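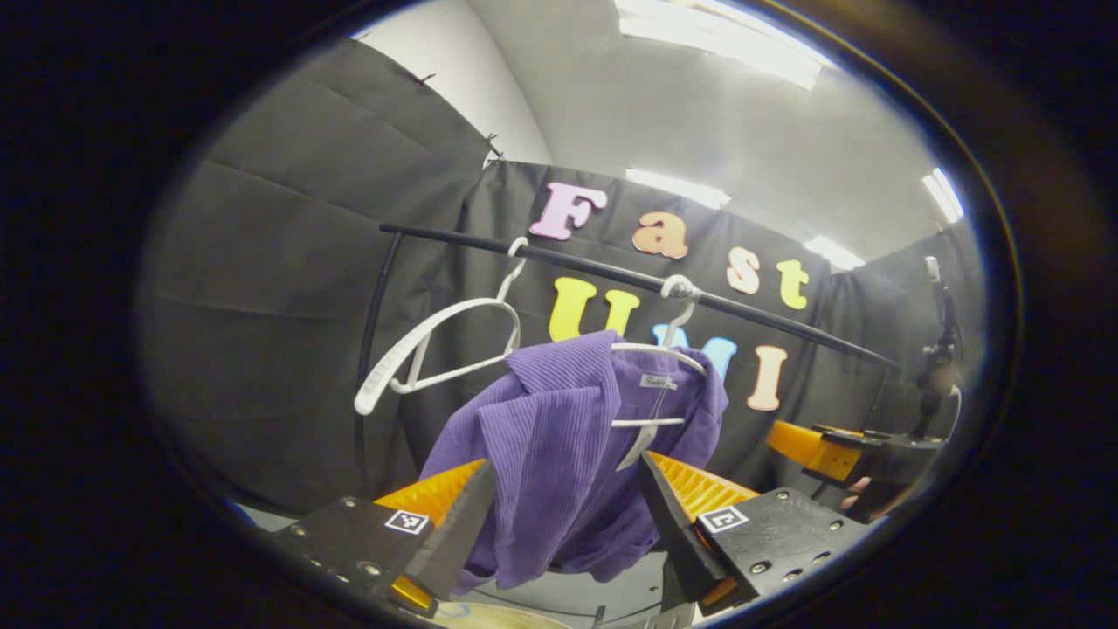 Hanger transfer with handheld demos: does the second gripper matter?

Print this thread | E-mail this thread

dukby_dan
I've been collecting shirt-on-hanger demos with handheld grippers, then training one policy on all of it. With 400 demos I get 91 percent on the Holst test rack, corduroy included. I also tried hiding the second gripper's view during training and the score barely moved. So do I even need it?

Flundesier
Depends what you call a success! If the shirt ends up on the rod but one shoulder has slipped, do you count that?

dukby_dan
Yeah, I do. Hook over the rod is a pass.

Flundesier
Then I don't buy the 91. We scored ours the strict way (both shoulders on, collar not folded under) and dropping the second view hurt a lot. Heavy fabric was the worst, it drags on the fingers.

ondside_kit
I'm with Dan on this one. Vanderleia Pacheco in our lab ran over 1530 demos and says most of her failures were the hook missing the rod, and one wrist view handles that fine.

Flundesier
Sure, but was that with an empty hanger parked next to it? Ours kept going for the wrong one.

dukby_dan
Ok, fair, I never split those out. I'll rescore 60 rollouts the strict way, with and without the spare hanger, and post the numbers in September.

Reply by e-mail | Print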